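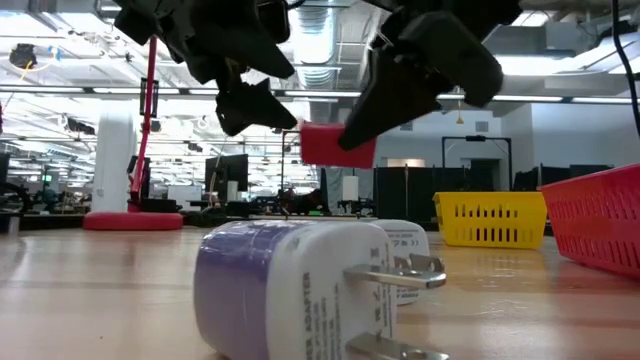

# Furner 426 two-arm sorting cell

The Furner 426 picks small things up off a table and puts them in baskets. Most of us could do this by the age of three, but the Furner does it without wandering off, and it keeps a log. It comes from Piditz as a pair of overhead arms, a gripper on each, a wrist camera on each, and more cable than you were expecting.

You supply the table, the baskets and the things to be sorted. Blocks, little cups and plug-in adapters are all good starting material. Adapters are the hardest of these, thanks to the prongs, and are best left until the blocks are going well.

## Setting up

Put the table where it is going to live before you hang anything over it. Every position the arms know is measured from the table, so a nudge from a passing hip undoes an afternoon's work. Lock the table down, mark its feet on the floor with tape, and then check the tape in a month, when it will have moved by itself.

1. Hang the arms and run both through their full reach by hand with the power off. Watch the cables at each end of travel.
2. Power up one arm. Home it. Power up the other. Home that.
3. Run the Plorkley routine with nothing in the jaws. It touches each finger to its partner and works out where the tips really are, as opposed to where the drawing says.
4. Place the baskets within reach of both arms and teach the drop point above each one. The drop point goes over the middle of the basket. People will teach it over the rim.
5. Do 100 picks with a plain block at half speed. If it drops more than 2, go back to step 3.

Step 5 is dull and takes most of a morning. It is also where a loose finger screw shows up, usually somewhere past pick 60, just after you have gone to make tea.

## The wrist cameras

Each wrist camera looks past the fingers at whatever is underneath. It sees well when the arm is still and badly when the arm is moving fast, much like the rest of us.

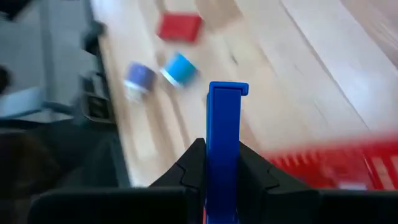 So leave the settle time alone. The factory value feels slow, and the first thing every new owner does is shorten it. The arm then takes its picture while still travelling, decides the smear is a large flat object, and goes for the middle of it. If you want more picks in an hour, shorten the lift height instead, which costs you nothing until something tall turns up.

Wipe the lens cover with a dry cloth at the start of each shift. Shiny tabletops also throw light back into the camera. If you get missed picks at the same time every morning, look at the ceiling lights and the windows before you look at the software. Moving the table is seldom popular, so try lowering the exposure first.

## Looking after the grippers

- **Weekly:** check the finger screws with the small driver from the lid of the case. Snug is enough. The threads are soft and replacement carriers are not cheap.
- **Weekly:** look along both inner faces for nicks. Metal prongs are usually to blame.
- **Monthly:** rerun Plorkley and write down the offsets. A number that creeps the same way each month means a worn carrier.
- **After any collision:** rerun Plorkley, even if it was only a little one and you were the only person in the room.

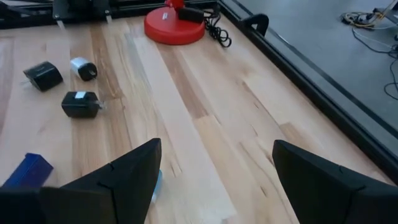
*Wrist camera view down the table to the red stand, adapters on the left.*

## Changing a finger

Fingers are sold in pairs under the Escobar name and should be changed in pairs. Fitting one new finger beside one old one gives you a gripper that closes slightly to one side of everything it wants.

Open the jaws fully, switch off, and hold the finger while you undo its screws, or it will land on the table and take a chip out of it – ask us how we know. Seat the new finger against the shoulder, start both screws by hand, and tighten them a little at a time. Then do steps 3 and 5 again. Yes, all 100.

## Spares and help

Finger pairs, lens covers and carriers are kept in stock. Gearboxes are built to order, and the March batch is already spoken for. Technical questions go to Valeriano Paredes, who will ask for your last 3 sets of Plorkley offsets before he says hello, so have them ready.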